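介護施設の設備をどう選ぶか　搬送ロボット導入の予算と順番

2025年4月

高齢者向け住宅を運営するSokierは、この春から搬送ロボットの購入を検討しています。居室へ食器や小物を届け、また下げてくる仕事を任せたいという考えです。私は設備計画の担当者を訪ね、予算の立て方について話を聞きました。

最初に出てきたのは、機械の値段ではなく廊下の話でした。

「カタログを先に見ますと、どうしても腕の長さや速さを比べてしまいます。でも私たちの建物では、扉を通れるかどうかが先です。ですから、本体の見積もりを取る前に、シミュレーションの費用を予算に入れました」

シミュレーションの費用は90万円です。担当者によりますと、社内では高いという意見もありました。しかし、本体と工事を合わせた計画の総額は423万円で、間違った機種を買った場合の損失と比べれば、認めてもらえる金額だったそうです。

居室のモデルには、家具と小物を置いてあります。棚の上の鉢を取る作業と、戸口を通って次の部屋へ行く移動とを、別々に評価しています。
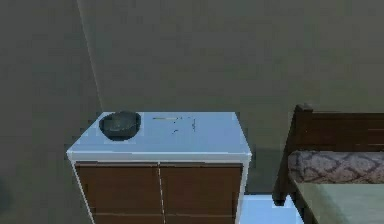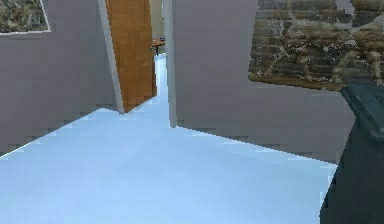
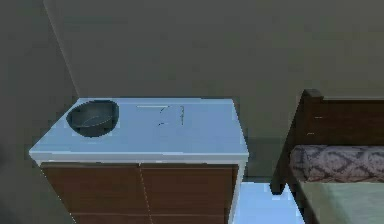
候補は二つに絞られました。Skimardの機種は台車が小さく、狭い所で向きを変えやすいそうです。Plelleyの機種は価格が高い代わりに、腕を低い位置から高い位置まで動かせます。担当者は、まだどちらとも決めていないと言いました。

「棚の奥に手が届くことと、ベッドの横で回れることは、別の性能です。両方とも一番の機械は、私たちの予算の中にはありません。それで、仕事の一覧を作って、毎日ある仕事に高い点をつけました」

その一覧には22の仕事が並んでいます。職員が点をつけ、毎日ではない仕事は後ろへ回しました。カーテンの開け閉めは、最初は上の方にありましたが、今は対象から外してあります。

保守の契約についても質問しました。保守はMakowskaに頼む予定で、費用は年に18万円です。この金額には部品代が入っていません。担当者は、ここを見落とす施設が多いのではないかと心配していました。

「指の部分は消耗品と考えています。買う年の予算だけを見ますと安く見えますが、二年目から別の財布が必要です。私は表計算の中で、購入と維持を違う色に分けました。上司には色が多すぎると言われましたけれども」

借りる方法も検討したかと聞きますと、担当者は少し考えてから答えました。

「はい、検討しました。借りれば、合わないときに返すことができます。ただ、床の段差を直す工事は、借りても買っても同じだけかかります。その工事費を先に確定させないと、比較の表が正しくなりません」

工事の見積もりは、まだ一社からしか届いていません。もう一社の返事を待って、7月に機種を決める計画です。最初の年に買うのは一台だけで、二台目の分は予算に入れていません。

帰る前に、これから同じ計画を始める施設への助言をお願いしました。

「夜の時間に使うかどうかを、早く決めた方がよいと思います。私たちは後から決めましたので、充電の場所をもう一度考えることになりました。電源の工事も、そのときに追加しました」

充電の場所は、今のところ一階の物品庫の前に置く案が有力です。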